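About Us 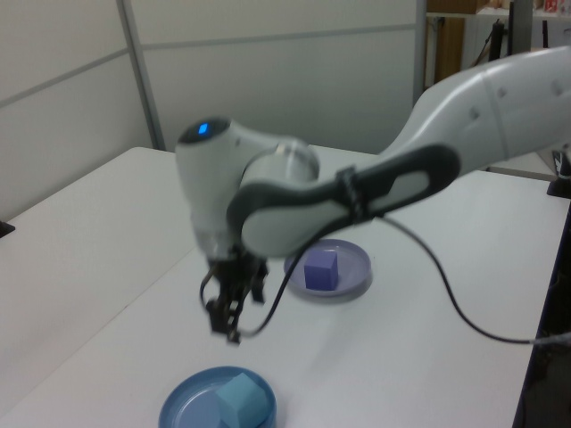
Grurnby Translation Bureau | Manuals and Technical Documents Desk

Somewhere in your kitchen there is a drawer, and in that drawer is a booklet explaining your toaster in 20 languages. You have never read it. We have, in most of them, and we have opinions.

Grurnby is a translation office in Bresden, two floors above a shop that sells curtain rods. We started out doing birth certificates and divorce papers, which pay on time and make for gloomy lunches. Then a local maker of garden pumps asked us to fix a manual that told its owners to "embrace the hose firmly and await the arrival." We fixed it. The pump people told the lawn mower people, and the Manuals Desk has been going ever since.

What we do

We translate instructions, safety sheets, parts lists, training booklets, warranty cards and those little folded papers that can never be folded again. We work into and out of 8 languages in house. For anything else we use freelancers we have known for years and whose invoices we pay before they have to ask twice.

We also rewrite English into English. This is a bigger part of the job than anyone planned. Engineers write beautifully for other engineers, and then the thing gets sold to a person standing in a garage with a flashlight in their teeth. If the original says "ensure the unit has been subjected to de-energization," we will gently suggest "unplug it."

What we don't do

Novels, poetry, tattoos. We get asked about the tattoos every May, when the sleeves come off. Please go to someone who will be there for you afterward.

We don't run your text through a free website and tidy up the edges, either. Plenty of clients have already tried that by the time they call. We don't bring it up unless they do.

How a job goes

You send us the file. We send back a price and a list of questions, and the list is usually longer than you'd like. Is the "cover" on page 4 the same thing as the "lid" on page 9? If it is, could it please pick a name? One translator does the work, a second one reads it against the original, and a third, who hasn't seen the original at all, tries to follow it. The third reader is the one who finds the missing step.

Every term we settle on goes into a house word list we call Tai. It was supposed to stand for something. Tai holds 615 entries for kinds of screw alone, and there are still arguments about two of them. Regular clients get their own copy, so that a bracket stays a bracket from one year's booklet to the next.

Our longest job so far was for Jalteo, who make commercial dishwashers and sent over 300 pages with the note "nothing complicated." They are still with us, and so is the note, which hangs by the coffee machine.

Working with us

Short documents are usually back within the week. Long ones come with a schedule, and we stick to it. Rush jobs cost more, mostly to discourage them.

The office is open Monday to Friday. Ring the second bell from the top. The first one is the curtain rods.

Page last updated 2018-03-20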